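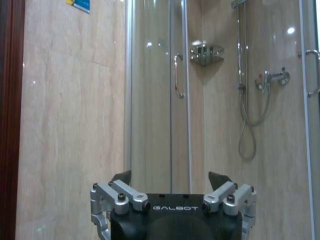 The shower end of the bathroom, beige panels and all.

Apr 30, 2021

Day 10 of no sugar. I am supposed to have clear skin by now, and a calm mind, and what the Kiltell booklet calls "a steady lamp of energy from waking until rest". I woke at twenty to five with a headache and lay there thinking about fruit toast.

I should put down how I got into this, while I can still be cross about it. The Kiltell Reset is a booklet, a set of daily emails and a tub of powder. The powder was extra. My sister-in-law did it in August and has been glowing at me ever since, although she also changed jobs, got a dog and stopped commuting, and I'd have thought any one of those would account for a glow. I said so at the time. Then in April I ate most of a slab cake over one weekend and signed up on the Monday without telling her.

The booklet says the average person eats a frightening amount of sugar without knowing it. Fine, I believe that. I read the back of the pasta sauce and there it was, third on the list. What I don't believe is the page after, where sugar is also blamed for poor posture, dreams about falling and "difficulty finishing books". I've had difficulty finishing books since school and some of them were just bad books.

Breakfast was the porridge again. Made with water, pinch of salt, half a grated apple if you've been good. Apple is allowed until midday. After midday the sugar in an apple apparently changes its nature. I emailed the help address last week to ask why noon, and whether they meant daylight saving, and got back a reply thanking me for being part of the family. I've now had three emails thanking me for being part of the family and none about the apple.

The powder I've given up on. It's meant to be vanilla. It tastes like the inside of an envelope and it won't mix, it just sits in grey lumps and waits for you. The tub says 345 kilojoules a serve and then in smaller print that a serve is a scoop and a third, and there's only the one scoop in the tub, with no line on it. I had it every morning for a week and felt exactly as I do after a glass of cold milk.

I stood at the bathroom sink for a good while this morning looking for the change in my skin. The email for today says friends may be starting to comment. I looked with the light on and the light off.

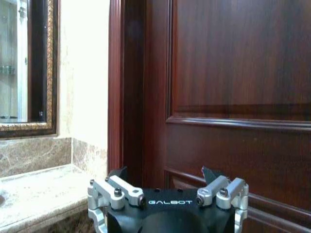
I have the same chin I had at Easter. There may be slightly less puffiness under the eyes, but I slept badly on Tuesday and well on Wednesday and I couldn't swear to it either way. That's my main trouble with the whole business. If I'd felt wonderful I'd have put it down to the program, and when I feel rotten the booklet says that's the program too, a "clearing phase". There's no way for it to be wrong. I tried to explain this to my husband and he asked if I was hungry. I was, but I also had a point.

Went to the shops at lunch. Zina, the café on the corner, has put in a whole shelf of things with no sugar in them, so I thought I'd have one to be fair. It was a date ball. It was made of dates. It was six dollars fifty and it was the sweetest thing I've eaten in my life, and I'd be very surprised if my body could tell it from a lamington. Dates aren't allowed on Kiltell, it says so on page four, but I'd eaten half before I looked. Then I ate the other half, the day being spoiled already.

The app wants everything written down, so I wrote it down. It told me I'd had 1,694 calories by one in the afternoon. I'd had porridge, half an apple, black tea and the date ball. I think it had me down for two bowls of something else. I went back through it twice and couldn't find where to take it off, and at the bottom was an offer to upgrade to the version where you can edit your entries. I've left it. According to the app I've had a very big day.

To be fair, and I do want to be fair, some of it has done me good. I don't want the biscuit at three o'clock any more, or I want it less. I've stopped putting sugar in tea and I don't think I'll go back, because on Sunday I had a sip of my husband's by mistake and it was like syrup. The grocery bill was down a bit, too, if you leave out the powder. I could have had all that for nothing by not buying biscuits. My mother would have told me so over the phone in under a minute.

Dinner was the lentil thing from the Sarnico recipe book, the old one with the broken spine, which has never claimed to do anything for anyone's dreams. Onion, carrot, lentils, a tin of tomatoes, 300 grams of whatever green you've got. I used silverbeet. It calls for a teaspoon of sugar to take the edge off the tomatoes and I stood there holding the spoon like a criminal. I left it out. It needed it.

Four days to go if I stick to the fortnight. The emails have begun hinting that real change takes a full season, and there's a link to a winter bundle with a second tub. I'm not buying a second tub. I'll finish the two weeks, having told everybody at work now, and then on the Wednesday I'm going to Thambiah for the semolina cake with the cardamom and I'll see what my energy does.

Bins tonight. Rang the dentist, no answer. Headache has gone off a bit since tea – could be the clearing phase ending, could be the two tablets I had at five.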